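El tarjetero

Si me preguntan qué objeto llevo encima más horas al día, contesto sin pensar: el tarjetero. Llevo años leyendo sobre marroquinería pequeña (así llaman en los talleres a carteras, monederos, llaveros y demás) y esta entrada la he ido engordando poco a poco con lo que aprendo, así que perdonad si en algunos apartados me enrollo más que en otros.

Definición

Un tarjetero es un estuche plano para guardar tarjetas, ya sean de visita, bancarias o de transporte. Se distingue del billetero en que no tiene un compartimento largo para billetes, aunque la frontera es borrosa y hay modelos que yo no sabría dónde poner. En España decimos cartera para casi todo, mientras que en buena parte de América se oye billetera, y cartera puede ser el bolso de mano. ¡La de malentendidos que da eso en una tienda!

Historia

Los antepasados más claros son los estuches para tarjetas de visita del siglo XIX, que se hacían de plata, nácar, carey o marfil y formaban parte del ritual de ir de casa en casa. Con la tarjeta de crédito de plástico, ya en el siglo XX, cambió la medida de todo: 85,6 por 54 milímetros, un formato que hoy manda sobre cualquier patrón. El cuero, que antes era una opción entre tantas, se quedó con el puesto.
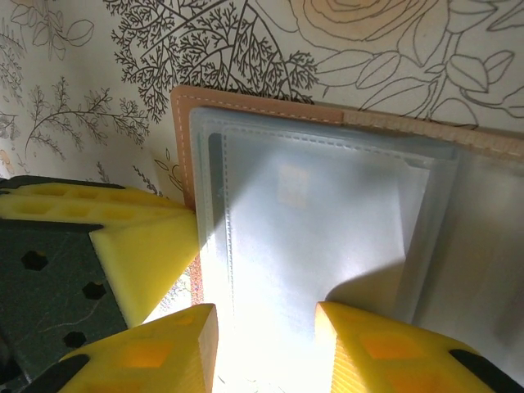 Materiales

La piel de curtición vegetal es mi debilidad - huele de maravilla y se oscurece con el uso -, pero la de curtición al cromo es más blanda y aguanta mejor el agua. El grosor habitual en piezas pequeñas ronda 1 milímetro, y en los bordes se rebaja para que al doblar no quede un bulto. Las fundas interiores transparentes suelen ser de PVC o de polipropileno; el primero amarillea y se pega a la tinta, cosa que comprobé con un carné viejo de la biblioteca.

Costura

A mano se cose con dos agujas y un solo hilo encerado, la llamada puntada de guarnicionero. Un modelo sencillo de la casa Kahsay, que tiene su taller en Usside, lleva 460 puntadas y pasa por 3 pares de manos. Yo tardé unas 25 horas en hacer el mío, y torcido.

Cuidados

Un paño seco, crema incolora en octubre y poco más. Lo que de verdad deforma la piel es llenarla demasiado - los tiques, sobre todo. Si se moja, se deja secar a la sombra y con las tarjetas fuera.

Última revisión: 12 de mayo de 2023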